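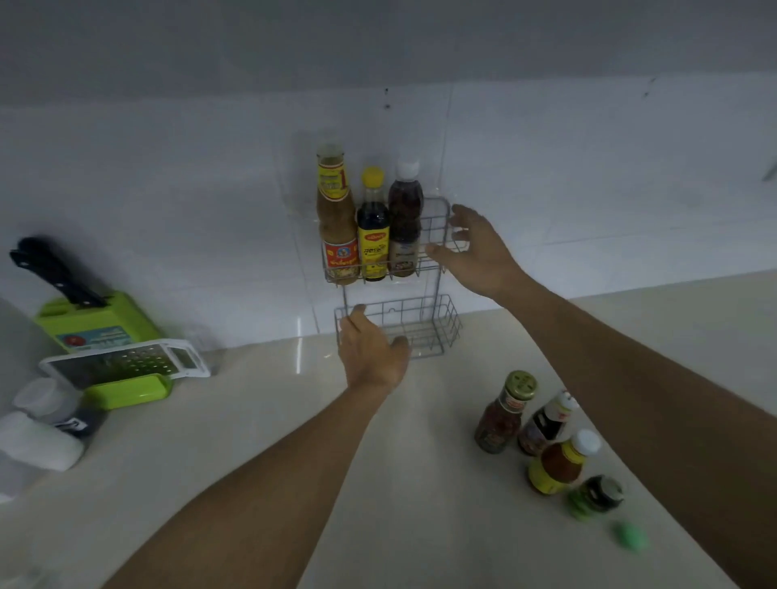
Three bottles in the upper basket, lower one empty

Cotden to Strickland: which line over Galard Moor?

stilegap
Posts: 2614
Planning the Cotden to Strickland route as a single day. The printed map shows the right of way leaving the Galard track at the sheepfold and going straight over the top. The Ustiron app puts it well to the east, along the wall, and the two lines only meet again at the ford. Which of them exists on the ground? I'd be navigating by compass, with the phone as backup.

peatfoot
The wall line. There is a trodden path for its whole length and a stile at the top corner. The right of way over the summit is legal but there's nothing to follow, and the north side is tussock and old drainage cuts. I walked it in June and it was slow even then.

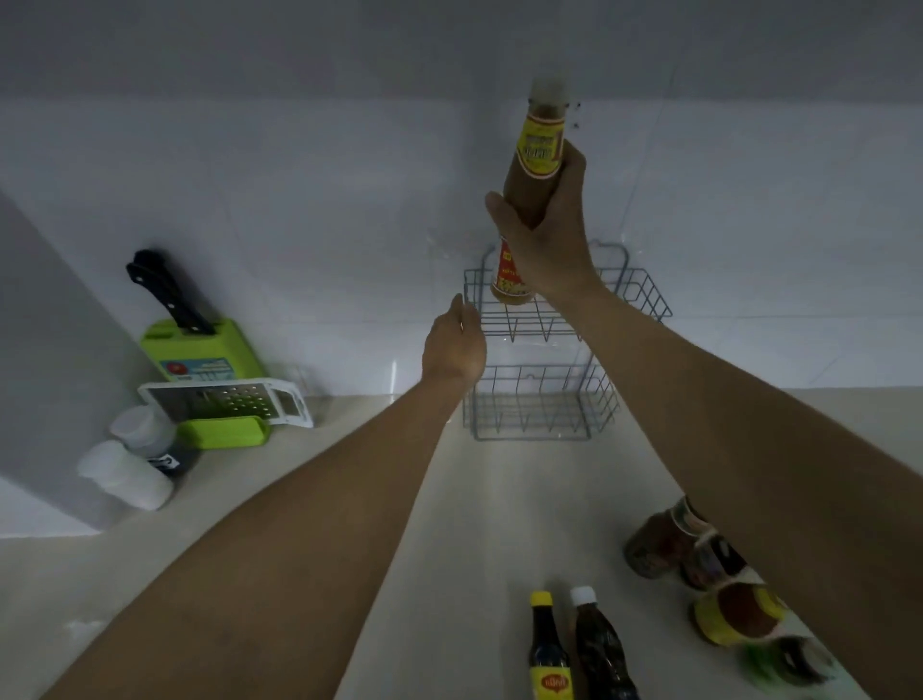
Re: which line over Galard Moor?

trig_and_error
Disagree with the above. The wall path is not a right of way. It's fine if the moor is all access land, but the last field before the ford isn't, and the gate there has been chained on both my visits. The summit line brings you to the proper footbridge. Take a bearing from the sheepfold to the cairn, then a second from the cairn to the plantation corner. It isn't difficult.

peatfoot
The access boundary was redrawn. Check the current sheet. The field is inside it.

trig_and_error
I have the current sheet. The boundary follows the beck, and the field is on the other side of the beck.

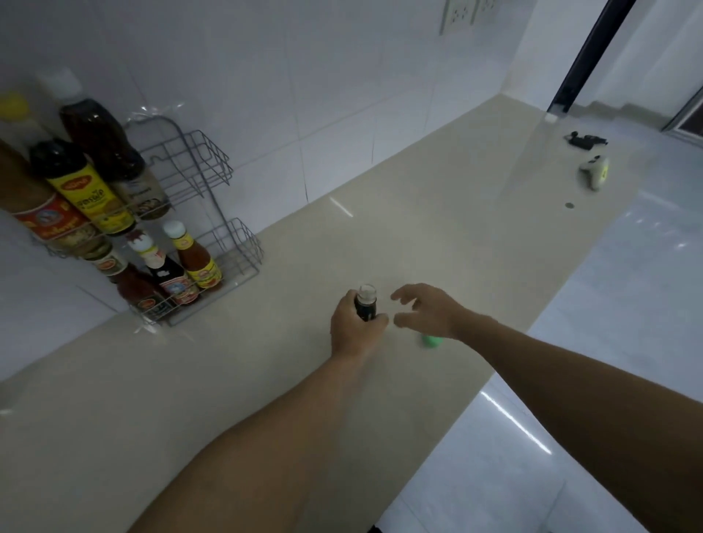
Small dark bottle on the counter, rack to the left

stilegap
I've now compared them. On my copy the boundary symbol is printed over the beck, so you can't tell which bank it means. Does the Ustiron line come from a survey or from users' tracks?

lowmileage
User tracks, as far as I know. It smooths them too, so it cuts corners. Near the ford mine was out by 100 metres compared with the wall I was standing next to. I wouldn't use it for anything involving a boundary.
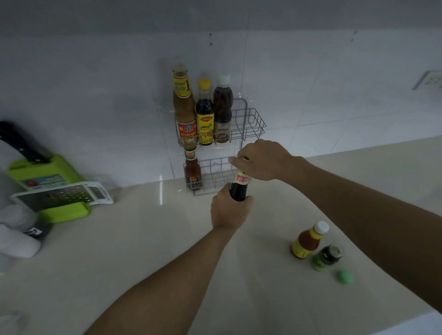
Re: Re: which line over Galard Moor?

peatfoot
Edited November 2018: went back to look. Gate unchained, but there is a "no path" board on the far side, facing the ford. So it's passable going north and arguable coming south. I still prefer the wall in poor visibility.

trig_and_error
A board facing the ford is a board. Use the footbridge.

stilegap
Going by the summit, then, with the wall as the bad weather option as far as the top stile. Is the bus from Strickland still on the winter timetable?

lowmileage
Yes. The last one leaves before dark, so start early.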